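Shop Floor Practice, Unit 7: Shelf Care
Delphine Escobedo, 23rd August
6 min read
14 shares - 6 comments

These notes go with the session on cleaning and facing up dry goods. Read them beforehand. The Hunau manual covers the same ground in a much longer chapter, and I disagree with a fair amount of it.

1. What the manual claims

The manual says a clean shelf sells more. Perhaps it does. I have asked for the evidence more than once and been sent a leaflet. What I will accept is that a customer who picks up a packet and finds grit on the bottom of it tends to put it back, and may look harder at everything else on the bay. That is reason enough to clean, and we can leave the sales graph out of it.

It also says to wipe "as required". Lyle Szabo, who taught this unit before me, used to ask the class who decides what is required. In most shops the answer is whoever is free, which means the snack aisle gets done when it already looks bad. Put it on the rota with a name next to it.

2. Bare shelf first

Move the stock off the part you are cleaning. Wiping round the foot of a bag pushes the dirt under it, and the next person to face up drags it forward again. You don't have to strip the bay. Clear the front, wipe, and work back in stages if the shop is open.

One dry pass for crumbs, then a damp pass for marks. Flerix spray is in the cupboard for anyone who wants it, though I have yet to see it beat warm water and a folded cloth. Press down. A light flick over a metal shelf moves dust about and leaves the marks where they were.
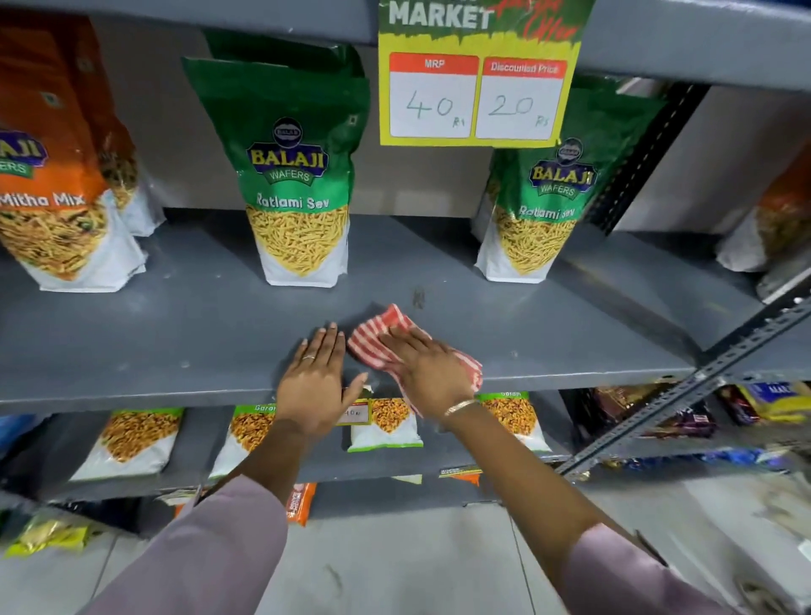 Ratlami Sev bay: cloth in the right hand, left hand flat on the shelf.

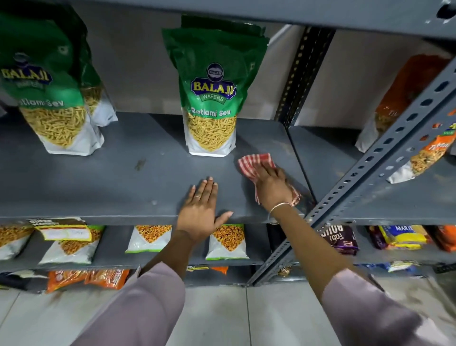

3. Marks that stay put

Some dark spots are dirt and some are damage to the finish. Try a damp cloth, hold it on the spot while you count to ten, and wipe again. If it hasn't shifted, write it in the bay book and move on. I don't believe in scouring pads on shelving, whatever Stasteck's trainer told last year's group - they scratch, and scratches hold dirt.

4. Price cards and offers

Check these while you are there. Two prices on one sign should leave no doubt about which one the customer pays, and which product it belongs to. Handwritten cards are fine if they can be read from a step back. If a card has drifted along from the product it belongs to, put it right before you restock.

5. Putting back

Oldest date to the front. Tall pouches upright, label out, and look at the shelf below before you finish, as crumbs can end up there.

For next time: pick one bay in a shop you use, look at it for a few minutes, and bring half a page on what you would clean first and why. Keisha Begay is collecting them. "It looked fine" will be sent back.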